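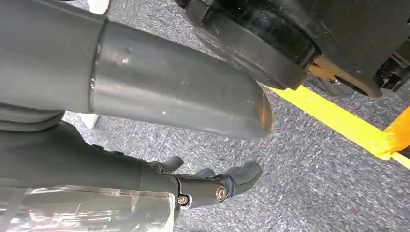 题图：灰色圆筒形臂段，接缝处一圈细亮边，筒身有几处擦痕

搜索 请输入标题或作者 全部栏目

分类：短篇小说 / 器物与人 / 手风琴

会漏气的艾拉德

2/28/26

你一定要听听艾拉德手风琴的低音！我每次跟人讲起这件事，都要先把话停一停，把两只手摆在胸前，假装中间夹着风箱，然后从喉咙里憋出那个声音来。憋得不像，从来没像过。可是对方多半会笑，一笑就愿意往下听了。

我的那台是在克洛斯特维尔买的。那年十一月，我坐1235次慢车过去，本来是去给姑妈送一床被子，下车早了，在站前街上瞎走，走到一家卖旧锁旧钟的铺子门口，看见它搁在两口煮锅中间，皮带断了一根，琴键黄得像老人的指甲。我那时候根本不会拉琴。我连谱子都认不全！但是它的格栅上刻着一丛芦苇，芦苇里藏着一只水鸟，鸟的眼睛是一个小孔，声音就从那只眼睛里出来。谁看了能走得开呢？

铺子里的老头要400，我说太贵，他就把琴抱起来拉了一下。就一下，一个和弦，低低的，毛茸茸的，后头还跟着一声叹气。

“漏气。”他说。

“我要了。”我说。

被子后来是第二天才送到的，姑妈为这个念叨了一个冬天。

回家以后我才明白漏气是怎么一回事。风箱一拉开，气就从折角里往外跑，拉到一半琴就没力了，像一个人话说到一半忘了后面要说什么。我拿胶布贴，拿浆糊糊，还用过做包子剩下的面团（干了以后掉渣，掉得满腿都是，别学我）。楼下的邻居上来过两次，头一次问我是不是养了羊，第二次带了一碗汤圆，坐在门口听完了我那首只有四个小节的曲子。

琴肚子里有一张纸条，是我贴胶布的时候发现的，用铅笔写着：1299，罗尔赛德，芦苇调。

1299是琴的编号，这个好办，背板上也有。罗尔赛德是湖对面的镇子，渡船能到。可是芦苇调是什么？我问了教琴的人，问了修钢琴的人，还在渡口问过一个背着小提琴的姑娘，都说没听过。姑娘很认真地想了一会儿，说也许是给鸭子听的。 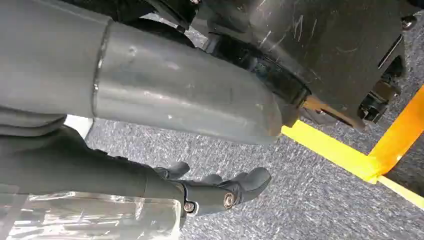 渡船开到罗尔赛德要小半天，湖上起风，我把琴抱在怀里，外头裹了两层雨衣。那天船上人少，有人在舱里剥橘子，满舱都是橘子味。我忍不住把琴拿出来试了试，就在湖中间，船身往左一歪，风箱自己张开了，呜的一声，剥橘子的人抬起头来。

“艾拉德！”他喊。

“你知道？”

“我外公有一台，拉到最后都是这个声音，哮喘似的。”他把橘子分了我一半，“你去找黛西·弗洛雷斯。她住在水塔后面，门口种葱的那一家。”

我把橘子吃完，手上黏糊糊的，不敢再碰琴键。

水塔后面有三家种葱的。我敲了第一家，没人；敲了第二家，一条狗出来看了看我，又回去了；第三家的门本来就开着，里头有个矮个子女人站在凳子上，正往房梁上挂一排小铜片，挂上一片，弹一下，侧着耳朵听，再挂下一片。

“进来，别关门，”她头也没回，“关了门它们就闷了。”

那就是黛西·弗洛雷斯。她那年头发已经全白了，剪得极短，耳朵上夹着一支铅笔。我把琴放到桌上，把雨衣一层一层揭开，她从凳子上下来，走过来，先看那只水鸟，用小指的指尖在鸟眼睛上轻轻点了点。

“你好啊。”她说。她在跟鸟说话。

后来她让我坐下，自己把琴拆了。我从来没有见过一样东西拆开以后比合上的时候还好看！一排一排的簧片，蜡封得整整齐齐，颜色像蜂蜜，闻起来也有一点蜂蜜味。每一片簧都有名字似的，她用一根细针去挑，挑一下，响一声，有的像蚊子，有的像远处的牛。她挑到最下面那一排，停住了。

“这一排是斜的。”

“什么是斜的？”

“音是斜的。都比该在的地方低一点点，越往下，低得越多。”她把铅笔从耳朵上拿下来，在桌面上直接画了一道线，又画了一道往下弯的线，“这是故意调成这样的，给湖边的人拉的。罗尔赛德从前一到雾天就有人坐在码头上拉琴，让船认路。音准的琴混在风里听不出来，斜着的，隔着半个湖都能听见。”

我当时浑身都麻了。芦苇调！

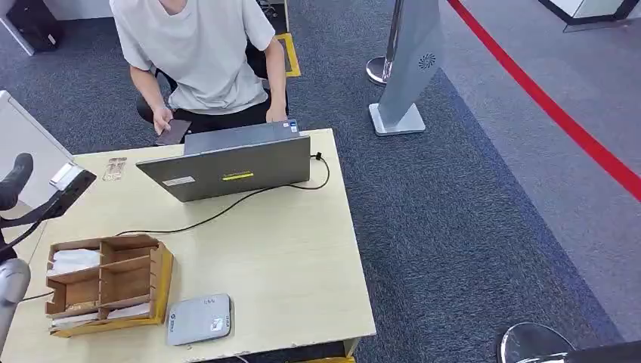

她说修风箱要换新的羊皮角，她手里没有合适的，要等人从奥科罗捎来。奥科罗在山那边，做皮子的人家多，捎一趟得好几天。我说我等。我压根没想过住在哪儿，吃什么，假也只请了一天。黛西看了看我，说阁楼上有张床，床上堆着谱子，搬开就能睡。

那几天是我一辈子里最好的几天，我这么讲一点都不怕人笑。早上她教我削簧片，用一把比指甲还短的小刀，刮一下，听一下，再刮一下。削根部，音就低下去；削尖上，音就高上来。我刮坏了好多片，她把坏的都收进一个茶叶罐里，摇一摇，哗啦哗啦响，说这是她最喜欢的乐器。下午我们去码头，她带一壶甜得发腻的红茶，指给我看从前拉琴的人坐的石墩，石墩中间磨出一个浅浅的坑，我坐上去，大小刚刚好。

“那时候雾天有人给他们工钱吗？”我问。

“给鱼。”

“给多少？”

“看船上那天打了多少。空船靠了岸，就请他喝口酒，拉琴的也不生气。”她把茶倒进壶盖里递给我，“我母亲拉过七年，家里的鱼多得晾不下。我到现在都不爱吃鱼。”

晚上她讲她母亲。她母亲拉琴不看键盘，看水面，水纹往哪边走，手就往哪边走。有一年雾大，一连好多天不散，她母亲在码头上拉得睡着了，手还在动，渔船一条接一条摸回来，靠岸的人都不敢出声，怕把她吵醒。最后是一只猫跳到风箱上，琴才停下来。

“那天晚上她拉的是什么曲子？”

“不记得了。”黛西说，“她自己也不记得，问过好多回。”

羊皮角是第四天到的，装在一只饼干盒里，软得像耳垂。黛西粘角，我在旁边烧胶，胶不能开，开了就脆，我盯着那只小锅盯得眼睛发酸。粘好了要用线捆起来晾一夜。那一夜我在阁楼上翻来覆去，听见楼下的铜片叮一声，又叮一声，风从开着的门里进来，她还是没关门。

天亮的时候起雾了。

我真不是编故事给你听，雾就是那天早上来的，白得连葱都看不见。我们一人扶着一边，把琴抬到码头上去，其实一个人也背得动，可谁都不肯撒手。我坐到石墩上，那个浅坑冰凉。黛西站在我后面，把背带给我扣好，在我肩膀上拍了一下。

我拉了那首只有四个小节的曲子。

风箱一点都不漏了！气从头走到尾，满满的，厚厚的，那个低音从鸟眼睛里出来，贴着水往前滑，我能感觉到它走远了，走得很远很远，还在走。我又拉了一遍，又拉了一遍。第五遍还是第六遍的时候，雾里头有人按了一声喇叭，是渡船，慢慢地，先露出一截栏杆，再露出半个船头。

剥橘子的那个人站在船头上，冲我们使劲挥手。

“我还以为是我外公！”他喊。 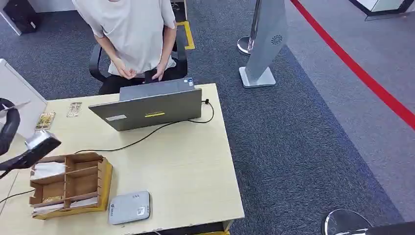
芦苇调后来我一共学会了九首，都是黛西哼给我的，她哼一句，我在琴上找一句，找到了她就跺一下脚。曲子都没有名字，我只好自己起，《葱》《饼干盒》《第二家的狗》，起得很随便，她倒很满意。回到家我想把它们记下来，五线谱记不了斜着的音，试了好多种画法都不行，最后还是用笨办法，一首一首录下来，存进侄子的旧电脑里。那是一台灰色的笔记本，盖子中间贴着一条窄窄的黄标签，上面印着深色的字，左下边还有一块小白标签，侄子掀开盖子就冲我伸手，让我先拉最短的那一首。我拉了《葱》。他听完愣了一会儿，问我能不能再来一遍，他忘了按录音。

所以《葱》的录音其实是第二遍，比第一遍慢一点，中间有楼下邻居开门的声音。我很喜欢那一声门响，一直没舍得重录。

第二年春天我又去罗尔赛德，带了一大包汤圆，邻居包的，芝麻馅。黛西一口气吃了一碗，汤也喝了，擦擦嘴，从柜子顶上拿下来一个布包。里头是她母亲的琴，也是艾拉德，格栅上也刻着芦苇，我凑过去找那只鸟，找来找去没有找到。

“鸟呢？”

“在你那台上。”她说，“做琴的人只刻了一只，刻在哪台上，没告诉过别人。我母亲找了一辈子，见了别人的琴就要凑上去看，脸都贴到人家格栅上了。”

我半天没说出话。我一直以为每台都有呢！

我把我的琴推到她面前，说你拿着，它该在你这儿。她摇头，摇得铅笔都掉了，她弯腰去捡，捡起来又夹回耳朵上，说她的手指已经按不动低音了，放在她这里，鸟要闷坏的。我说那换一换？她想了想，说可以换一个下午。

于是那个下午我们换着拉。她按不动低音，我就蹲在旁边替她按，她管右手，我管左手，风箱夹在两个人中间，一会儿她拉过去，一会儿我拉过来，错得一塌糊涂，错一次就笑一阵，笑得太厉害又漏了拍子，只好从头来。她母亲那台的声音比我的亮一点，尾巴上带一点沙，像是糖在锅底刚刚开始焦的时候。门一直开着，葱长得很高了，有人路过会在门口站一站，有个小孩站得最久，手里拿着半块饼，忘了吃。

“你过来，”黛西冲他说，“会不会数到四？”

小孩点点头，把饼塞进口袋里，走了进来。

“那就坐这儿，等我们拉完这一句，你摇那个罐子。”

他抱起茶叶罐，抱得紧紧的，一，二，三，还没数到四就摇了。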